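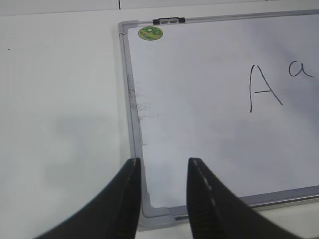 Whiteboard check, room 3, August 2023

1. Frame and corners
OK. I ran my thumb down the rails and nothing pinched or snagged. The corner cap at the bottom left is rounded, so I'm happy with the little ones leaning on it.

2. Clip on the top rail
OK, but please don't hang the board by it until I've heard back from Fosport about the load. Flat on the table is fine!

3. Green sticker, upper left
Leave it on. It's how I tell this board from the Bereck one in the hall (I've mixed them up before, and it made a mess of my log).

4. Writing surface
Needs work. There's gray smudging down the left side, worst right by the frame. Dry wiping just pushes it about, so I'll try the Zellholm spray on it in September, with the window open.

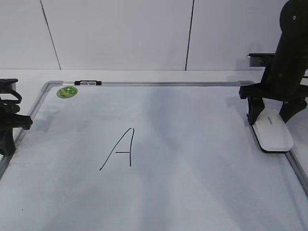 Board with a capital A on it, eraser over by the right rail.

5. Marker
OK. Thin black, low odor, and the cap clicks shut. I'd love a fatter one for the back row, but that's me being fussy.

6. Eraser
Pass, with a note. The felt is still glued down all the way along, I gave it a good tug.
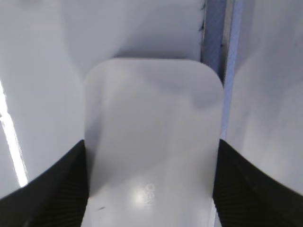
I did wash the felt while I was at it and left it overnight on the windowsill, and it came up better than I expected. If it starts to peel, bin it and take a new one from the box marked 1773. We have plenty.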